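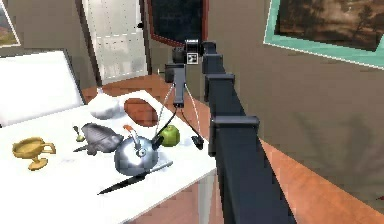
One subscriber to the Zetix trial wrote in May that the planning software had been worth the fee for a single habit it taught the household, to clear the table before asking the arm to do anything on it. Another reader disagreed and felt that a service sold for kitchen use should cope with a table as it stands.

Zurnthorpe Household Advisory has reviewed the Zetix table-clearing service, which lets a subscriber rehearse a task in a simulated room before the arm is installed at home. The following tips apply to the rehearsal stage.

## Setting out the table

- Include the awkward items. A kettle, a stemmed cup and an apple each call for a different grip, and a rehearsal with boxes alone will teach very little.
- Treat knives as a separate task. Our reviewers advise subscribers to put them away by hand, both in the simulated room and at home.
- Leave a cloth in the layout if one is normally kept on the table. Soft items should be entered as "soft" in the Zetix item list; the default setting is "rigid."
- Keep chairs in their usual places so that the planned reach matches the real room.

## Choosing a first item

Begin with the apple or another small, round item. Handled pieces should follow once the open and close settings have been saved. A kettle is best entered as empty for the first trials, with its handle marked as the preferred grip point.

Allow at least two rehearsals for each item. The Skasel add-on stores up to 80 layouts, and older ones must be deleted manually. Subscribers using the Zamudio room library should check table height against their own before saving; the library tables are all set to one standard value.

## Terms and support

The service is billed monthly, and either party may cancel with two weeks' notice. Installation is charged separately. Requests for a corrected item list should quote form 3914 and include the layout name exactly as saved.

Page last revised 25/07/2022. Prices are available from Zetix on request.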